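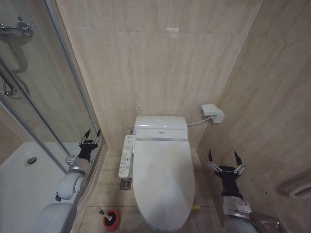

lelgate-bathroom: what this is

Plain-text cleaning routines for the smallest room in the flat, kept under version control because the paper copy kept getting splashed. The routines cover one toilet with an electronic bidet seat, the floor it stands on, and the walls near enough to get involved. The kitchen has its own repo and its own arguments.

Last full rewrite: 2019-07-16. Small edits since then, mostly to spelling and to the section on descaler.

What's in here

toilet.txt -- the bowl, the lid, the outside of the bowl, and the foot, where the dust goes to retire
seat-unit.txt -- the boxy part at the back with the electrics in it, plus the side panel
floor.txt -- tiles, grout, drain
walls.txt -- short, and it should stay short
supplies.csv -- 18 rows, 2 of them cloths
old/ -- Ravindra Thakur's original checklist from March, all capitals, kept for historical reasons

File format

One step per line. A line starting with a question mark is disputed. There are 8 disputed lines and I wrote five of them. Lines starting with a plus sign are for the monthly clean only, so if you are doing the weekly one you can walk past them with a clear conscience.

A weekly clean done from these files takes me 30 minutes. Sushil Rastogi claims less, but he skips the hose.

The seat unit

Most of the word count is in this file, and it earned it. A plain toilet is a bowl and a lid and you can be finished before the kettle boils. A bidet seat adds a housing, a panel full of little buttons, a cable, a hose, and a set of crevices that somebody in a design department must have been proud of.

Start with the cord. Ours goes up to an outlet on the right-hand wall, so you reach across the whole business to get at it. Switch off, dry hands, pull the plug by the plug. I know. Put it in anyway, said everyone who read the first draft.

Wipe the side panel with a cloth that has been wrung out until it's nearly pointless. No spray goes on the panel. Spray goes on the cloth, in another part of the room, facing away. The first version of this file said "spray lightly" and we found out what four people mean by lightly.

Do the ribbed end of the housing with a soft brush, along the lines. Going across them just moves the fluff into the next groove.

Lid up for the underside, lid down for the top, then lid up again when you remember the hinges. No solvent, no scouring powder, nothing with a picture of an oven on the bottle. White plastic forgives very little and remembers all of it.

Hose and valve

The hose hangs in a loop at the left of the bowl and runs back to a metal fitting low down behind. Wipe it with the hand you like least. Hold it still with the other one, don't pull, and don't use it to steady yourself getting up. Run a dry finger around the fitting afterward. If the finger comes back wet, stop cleaning and go find whoever has the wrench.

+ Check the fitting for white crust and take it off with a toothbrush. Label the toothbrush. Please label the toothbrush.

Floor

The drain is directly under the side panel, where your knees would otherwise go. Clear the grate first, before any water goes down. Then work from the door side in, pushing everything toward the drain, and finish around the foot of the toilet with a folded cloth. Anything that has rolled up against the base gets picked up before mopping, not mopped around. Lines 11 to 14 of floor.txt used to say this more rudely.

Beige tile is a diplomatic color. It will tell you that it's clean for weeks. Look at the grout instead.

Known problems

Descaler: walls.txt says citric, toilet.txt says vinegar. Both authors live here and neither is moving.

The shower glass has no file. Prirnness (our squeegee, it came with a name on the handle) is listed in supplies.csv with nothing to do.

supplies.csv still lists Fatano cream cleaner, which the corner store stopped carrying. Shehata is what's in the cupboard now. It smells of pears, or so the bottle believes.

Contributing

Send a patch or leave a note on the fridge. Notes on the fridge get merged faster. 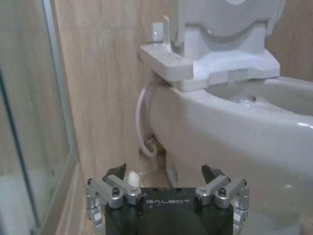 Aliki Tsolakis: Used seat-unit.txt on ours over the weekend. The soft brush tip is good. You say nothing about the gap between the seat unit and the bowl though, and on mine that was the worst part by a mile.

Sunita Agarwal: Some of these seats slide off with a release button, so check the manual before poking at that gap with a butter knife. Ask me how I know.

Lalit Maurya: Vinegar.

Sushil Rastogi: I do not skip the hose. I do it monthly. Please add a plus sign.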